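Vindstead Cider Walk: Your Questions

What is the Cider Walk, exactly?
It's a slow, friendly wander between five places in Vindstead that pour good cider, and we do mean slow! You buy one ticket, pick up your tasting card at Fliltine, and go around in whatever order you fancy.

How much does it cost?
Tickets are $22, and that covers a small pour at every stop. Anything bigger you buy at the bar as usual.
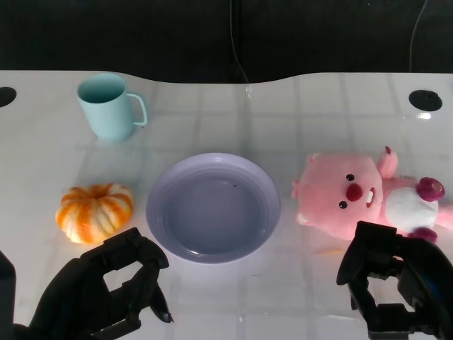 Do I have to like dry cider?
Goodness, no. Sunatov leans very dry, it's true, but the folks at Sánchez make a soft, sweet pear one that has won over plenty of beer drinkers (my own brother included), and everyone is happy to talk you through what's on.

Can I bring the kids or the dog?
Kids are welcome until 7 p.m. and get fresh-pressed juice for free. Well-behaved dogs can come along to the outdoor tables, on a leash please.
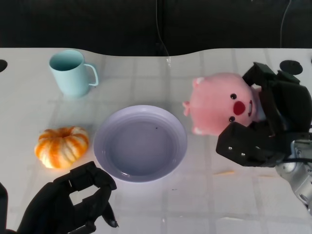
Will it sell out?
It might. We print 600 tickets, and last August the final few went the night before, so do grab yours early if you're driving in from out of town.

What if I can't make it after all?
Just pass your ticket along to a friend, no need to tell us. If you'd like a refund instead, write to Arturo Fontana at the Fliltine front desk at least five days ahead and he'll sort it out for you.

Where should I park?
The lot behind the library is free after 5 p.m.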